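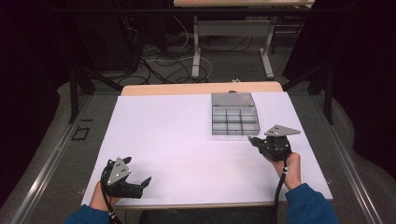

Figure 5. Operator with the two hand-held grippers of the Nokitz kit at the sorting-box station. Each gripper carries a grey triangular marker plate.

4.2 Hand-held collection with the Nokitz kit

Sirnomholm sells the Nokitz kit as a way to record two-handed demonstrations without a robot in the loop. The product sheet promises 900 usable demonstrations per operator per week. We did not come close. Over the June trial our two operators recorded 1123 demonstrations between them, and 700 passed the tracking check described in Section 3. The sheet does not say what "usable" means, and the vendor did not answer when we asked.

Most of the rejected recordings failed on pose tracking. The plates on top of the grippers (Figure 5) have to stay in view of the head camera, and an operator who is thinking about a compartment box is not thinking about the tilt of a plate. Villca learned to keep his wrists flatter after the first sessions, which helped the numbers but made his reaches look stiff. We doubt that a policy should be trained on motions shaped by the tracker.

The cables are a second complaint. Each gripper trails one past the wrist, and Tamayo reported that she planned her approach to the box partly to keep them clear of the board. The brochure calls the kit "untethered." We could not find a reading of that word that fits.

Setup was quick and the jaws gave us no trouble. Still, the comparison with the Evangelista arm in the vendor's white paper uses a single task and one expert operator, and we would not rely on it. Results for the same box task by direct teleoperation are given in Section 4.3.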